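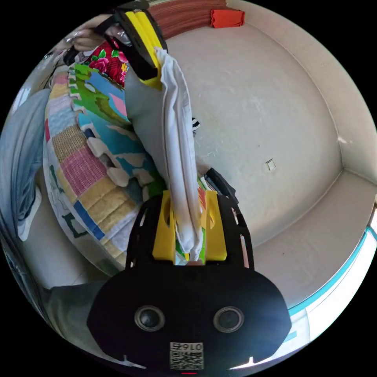 Pravance washes and returns flat textiles for day care centers, clinics and small offices. Items are sorted by color and by fabric before they are weighed. A long white cloth like the one shown goes in the white stream, provided it carries no colored trim. Trimmed items are washed with light colors at a lower temperature.

What does the service cost?
Washing is billed by dry weight, with a minimum charge of 22 dollars per pickup. Accounts on the Vedora plan pay a flat monthly rate instead, up to the weight stated in the contract.

Do you take printed or padded items?
Yes, if the cover comes off or the whole item fits in a standard net. Prints are washed inside out, without bleach.

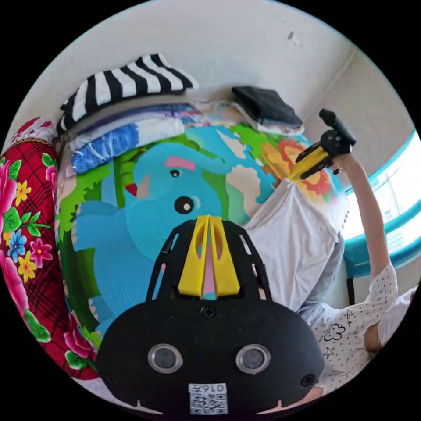 Padded item with a colorful cartoon print.

Foam cores are not accepted. Remove them before pickup and keep them with your own stock.

How long does an order take?
Two working days from pickup. Allow one more day for padded items - they are dried on low heat only. August schedules are posted separately on the account page.

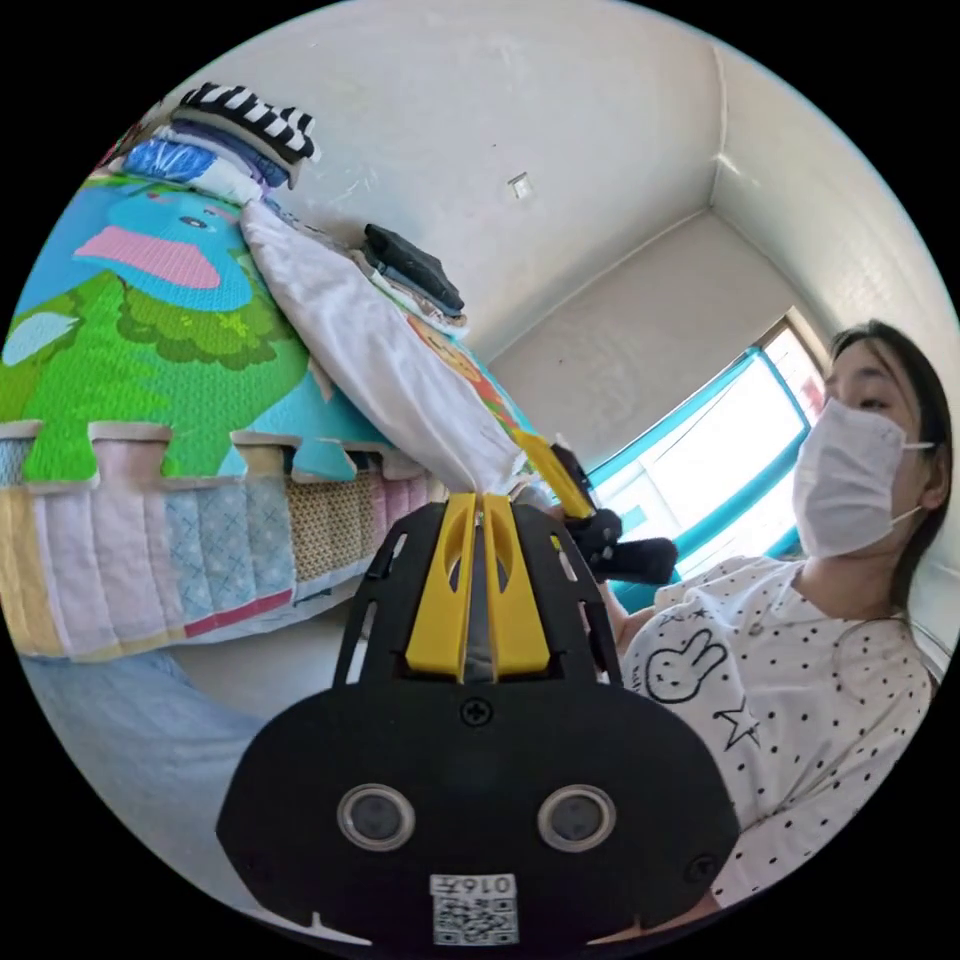 Can I choose the detergent?
The standard detergent is Negri, unscented. Bisetti may be requested for wool. The choice applies to the whole order and cannot be split by bag.

What if an item is missing or damaged?
Report it within 14 days with the bag number. Claims are handled by Hatice Güler in customer accounts.

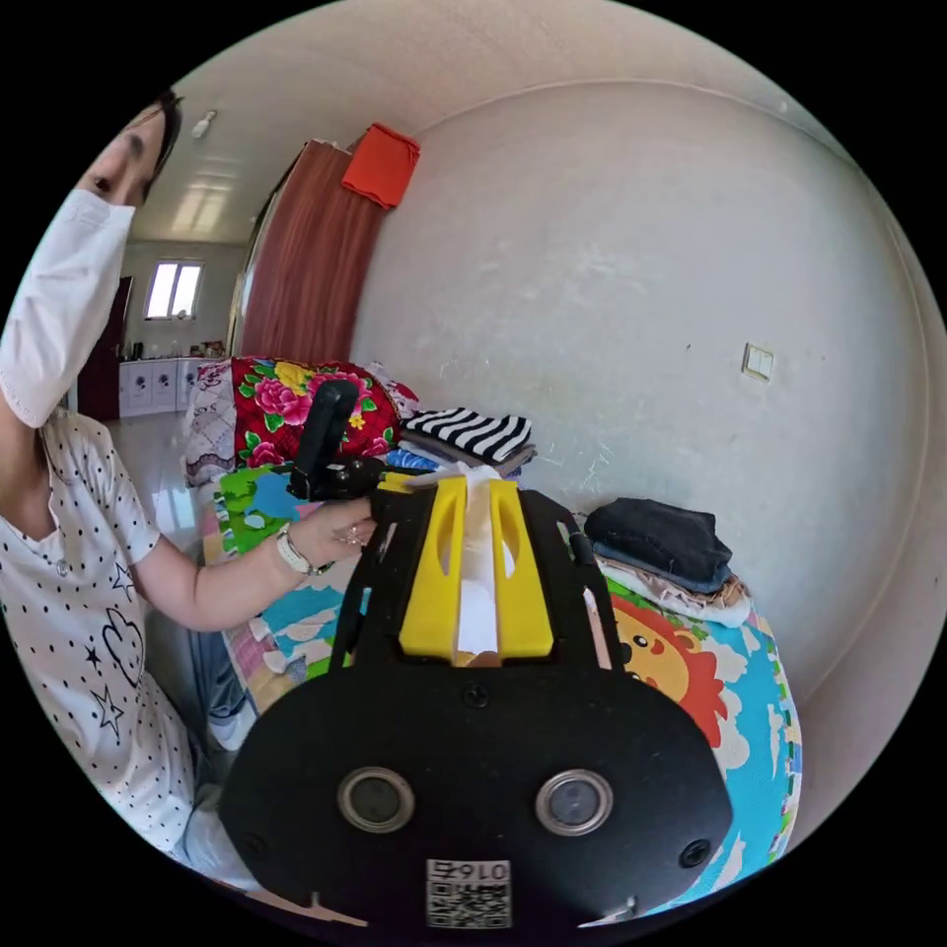

How do I cancel a pickup?
Use the account page before 2 p.m. on the day before. Later cancellations are billed at the minimum charge.

Last updated 13 November 2020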